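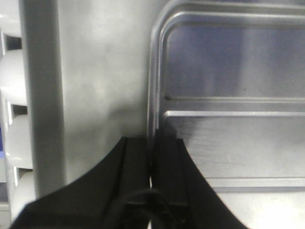

Wrist view beside the metal tray, fingers at the lower edge.

Specular masking on the wrist camera, part two

Last month I wrote up why our edge detector loses its place on polished metal. The short version: a pressed rim gives two bright lines where the geometry has one fold, and the detector picks whichever is stronger at that exposure. When the wrist rolls a few degrees the stronger line changes, and the estimated rim jumps sideways by the width of the lip. The controller then chases it.

The fix under test is a mask. Trever, our small segmentation network, labels each pixel as surface, highlight or gripper, and the edge detector sees only the first class. The gripper class was easy. The fingers are matte black and sit in nearly the same place every time, so a fixed template would have covered most of it. We trained it anyway to catch the cable, which moves.

Labels were drawn in Hakik by two of us. We started with 2,674 frames and kept 2,293. Most of the rejects were motion blur. The rest were frames where we couldn't agree on where a highlight stopped and bare metal began, and I'd sooner lose those than average two guesses.
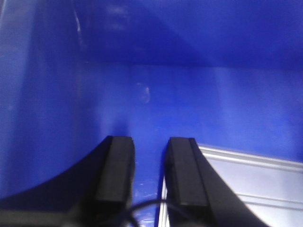
Scoring a highlight mask is awkward. Overlap is the usual measure, but a highlight has a soft boundary and a two-pixel disagreement on a small one wrecks the score without mattering to the controller. I now score by region: a highlight counts as found if its brightest point is masked. The blue bins are a good test of this, as the plastic is glossy and the reflections are small. The whitish oval on the back wall, a little left of centre, is the kind I want masked every time, and so are the white glints on the floor between the fingers. An empty bin should produce no candidate objects at all. Without the mask, glints like those produced plenty.

By region, Trever finds 82 per cent of highlights on the held-out set. The misses are mostly broad, low-contrast ones on flat metal — the washed-out patches where there is no boundary to learn. Raising the input resolution made no difference. Adding a second exposure did help, but it halves the frame rate and I haven't decided whether that is worth it.

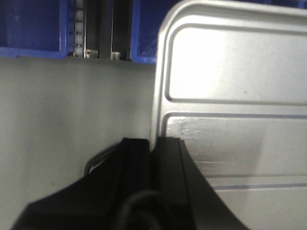

Solène Huet
Perception engineer, Tralura

The closed-loop test used 21 approaches to the tray's left rim, with the mask on and then off. With the mask off, the sideways jump appeared in most approaches. With it on, I saw it twice, both times when the upper recessed panel had saturated and the estimate drifted toward the band between the two panels.

I also tried the polynomial fit Egger suggested in the comments. It smooths the jump without removing it, and adds lag. The mask stays in, and the next post will cover exposure control, probably in November.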